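Moving our product pages, one cup of coffee at a time

March 9, 2022

I have been meaning to write about our website move since January, and every time I sat down to do it there was another page to fix, so please forgive me if this rambles a bit. For anyone new to the blog, I look after the website at Bawa, where we sell lab scales and the bits and pieces that go with them. For years the whole thing ran on Prernach, which was a fine old content system and which I will miss in some ways (the search box, mostly, and the cheerful green save button).

The trouble was that we had grown to more than 2,000 product pages, and a good many of them were copies of copies. Our German pages had drifted away from our English ones, and the sales folks had started keeping their own spreadsheets of which page to trust. When the trade shows went away and customers began coming to us through the site first, we couldn't put it off any longer.

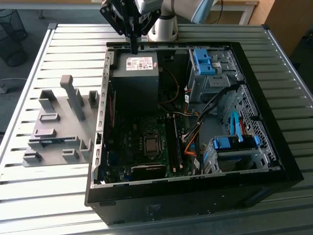 A desktop tower with the side panel off.

We picked Panell for the new site, with an agency called Sikberg helping us through the first stretch. I was nervous about the agency part, I'll admit! But they were patient with us, and they let me keep my long list of fussy questions open in a shared document the whole way through. We boiled 41 page templates down to 9, and I still feel a little glow whenever I open that folder.

The redirects were the slow part. I did most of them in the evenings with the radio on, matching old addresses to new ones, and finding pages I had written myself and forgotten all about.

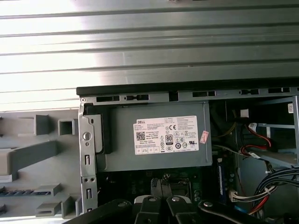

Did you move all the languages at the same time?
We started with English and let it settle for a few weeks, then brought the other 7 over one by one, with German first.

There is still the matter of the old PDF manuals, which live in a folder with a name only I understand, and the German team would like their own news section by summer. I've promised them a first draft of the layout, so that's what I'll be working on next week.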